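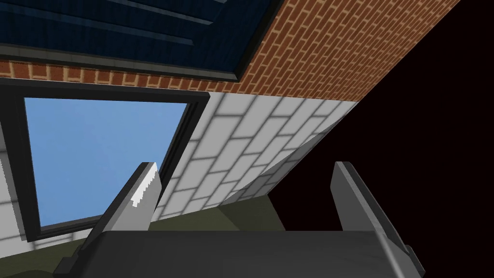
Progress on the simulated reaching work, May

It has been a good spell for Riltance, and we are glad to have something to show for your patience! The wrist view now goes straight into the planner, so the arm can aim with its fingers open and correct itself on the way in.

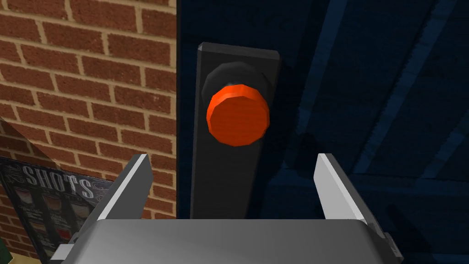

Open gripper lined up beneath the orange-red button, wrist view

We have run 200 trials of the button reach so far, and Bielecka, our logging tool, keeps the joint positions for each one (a great help when we argue over what went wrong). The tilted views still trouble the pose estimate - we expect to spend most of the next period there.

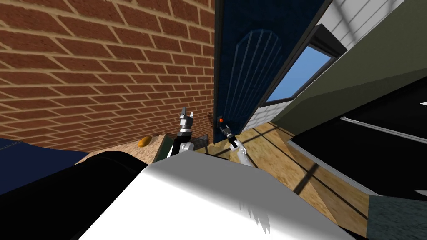
Plekard Robotics, Planning and Control Team

Two-arm planning is slower going. Pulo, the new scheduler, keeps one arm clear while the other reaches for a target, but it replans too often for our liking. We would like to move 10 days from tooling to this, if you are happy with that.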